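Flustance board > Data collection > How messy should the table be?

Posted by Lajos Csizmadia, Tuesday, 9:40 pm

Hello all. We are collecting examples for a pick and place policy, with two hand-held grippers, in normal homes. I have now 211 episodes from one apartment and I am not sure I am doing it correctly. My question is simple: do you clean the table before you start, or do you leave it as the family left it?

My colleague at Setberg wants only the target object and one or two others. I prefer to leave everything. When I trained on the clean tables, the policy went to the wrong thing as soon as a second package was near.

otora_k wrote:
Clean first, messy later. If you begin with mess you cannot know why it fails. Is it the light, is it the grasp, is it the bag on the table? We did 60 clean episodes per object and then added things step by step.

simiyu wrote:
I disagree with otora_k. Sixty clean episodes taught our model that a table is a flat thing of one color. Then we moved to a kitchen with a patterned tablecloth and it closed the fingers on a printed flower. I would mix from the first day.

otora_k wrote:
That is a problem of your backgrounds, it is not a problem of my order. You can change the tablecloth and still keep the table clean.

pell_grip wrote:
What surface do you have, Lajos? Glass is a different story from wood. With glare our tracking was lost in 6 episodes out of one afternoon, and we found it only when we replayed them.

Lajos Csizmadia wrote:
Glass, unfortunately, with a pattern under it. There are ceiling lamps also, and I did not want to ask the family to sit in the dark. For the target I use flat boxes, mostly toothpaste, because the height is low and the fingers must come down exactly.
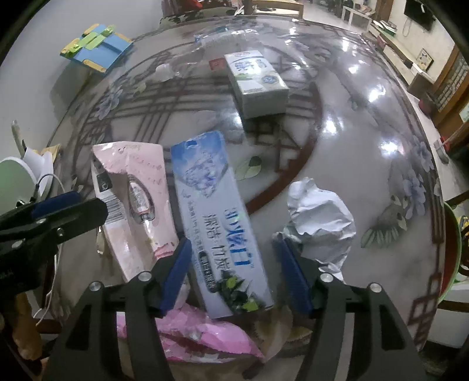

I keep the approach slow, and I try to start each time from another side of the table. The crumpled paper I leave also, because it is the thing which looks different every time. After removing the bad ones I have 208 good episodes, so the loss is small.

simiyu wrote:
Good. And please write down which hand does the grasp. In July we forgot this and had to label everything again - two weeks of work.

otora_k wrote:
I still say you should record one small clean set for comparison. It costs you one evening.

Lajos Csizmadia wrote:
This I can do. I will ask the family for one more evening and report the result in this thread.

Contact the moderators | © Flustance board | Back to top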